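窓の断熱リフォーム、見積もりを取ってみたけれど

5月15日(火)

連休が明けてから、窓のことばかり調べている。
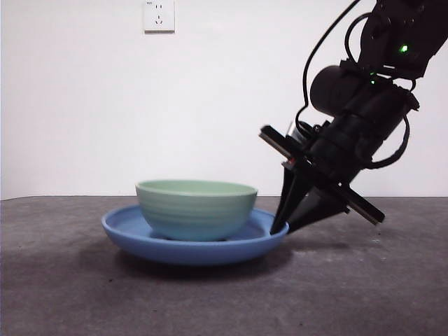 きっかけはポストに入っていたチラシで、「窓を替えるだけで光熱費が大幅ダウン」と大きく書いてあった。大幅とはいくらなのか。裏まで読んでも数字がない。小さな字で「効果には個人差があります」とある。窓に個人差とは。

それでも冬の北側の部屋が寒いのは事実なので、2社に来てもらった。DrirkardとSkirowという、どちらもこのあたりでよく看板を見る会社だ。

Drirkardの営業さんは、家に上がって5分もしないうちに「全部の窓を替えましょう」と言い出した。うちの窓は小窓まで入れて21か所ある。風呂場の、もう何年も開けていない窓まで替える必要があるのかと聞いたら、「せっかくですから」という返事だった。せっかくで払える金額ではない。しかも今月中に契約すると足場代がサービスになるらしい。平屋なんですけど、足場はどこに組むんでしょうか。

Skirowのほうはもう少し落ち着いていて、既存の枠を残して内窓を付ける方法をすすめられた。製品はClambyというシリーズ。話はわかりやすかったが、結露は止まりますかと聞くと「かなり減るはずです」としか言わない。断言しないのは誠実なのかもしれないし、あとで文句を言われないための言い方なのかもしれない。私はまだ後者を疑っている。

両方に共通していたのが、「今の窓はもう寿命です」というせりふ。この家を建てたのは2000年で、サッシに触りもせずに寿命と言われると、さすがに引っかかる。戸車を替えて、ゴムのパッキンを打ち直せば済む窓もあるのではないか。そう聞いたら、どちらも少し黙った。修理だけの見積もりは出せますかと頼んだところ、Skirowは出すと言い、Drirkardからは新しいカタログが届いた。

補助金の話も、どちらもやたらと強調する。ただ、補助金が出る前提で総額が膨らんでいるように見えるのは気のせいだろうか。見積書の「諸経費一式」という行が、どうしても好きになれない。一式の中身を聞いたら「運搬や養生など」とのこと。「など」の部分が知りたい。

とりあえず週末に、ホームセンターで隙間テープを買ってきて北側の窓に貼るつもり。レビューでは絶賛されているが、これもあまり信じていない。貼ってみて、次の冬に温度計を置いて比べる。内窓を付けるとしても、まずは一番寒い部屋の一か所だけにする。

Skirowの修理の見積もりが届いたら、また書きます。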